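Codling moth range shift, Terham valley records

vundel_notes
Posted 27 October 2026
Annick Tanguy's group has put out the June trap counts for the Terham orchards. 57 traps, and adults turned up at the three highest sites, where the old survey had none. She reads it as a move uphill with warmer springs.

fivberg
I don't buy it yet. The old survey stopped at the road. You can't call it a shift when no one trapped up there before.

wissa
Widad Issa here, I did the lab side. The old survey had five traps above the road. They're in the appendix, easy to miss. 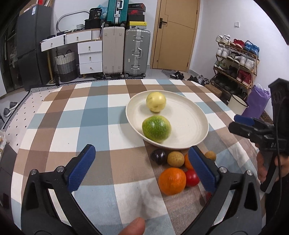
Re: Codling moth range shift, Terham valley records

fivberg
OK, I missed the appendix. Five traps is still thin. Were they the same lure?

wissa
Same lure, different trap body. We ran both types side by side for over three weeks and the catches were close.

pomona_k
Could they be coming in with fruit? People bring apples up to the cabins all summer.

vundel_notes
Some might. It wouldn't explain larvae in the wild trees, though, and those are in the second table.

fivberg
Larvae from one season. I'd want another year before saying "range shift" in a title.

wissa
Fair. Traps go back out next spring at the same sites.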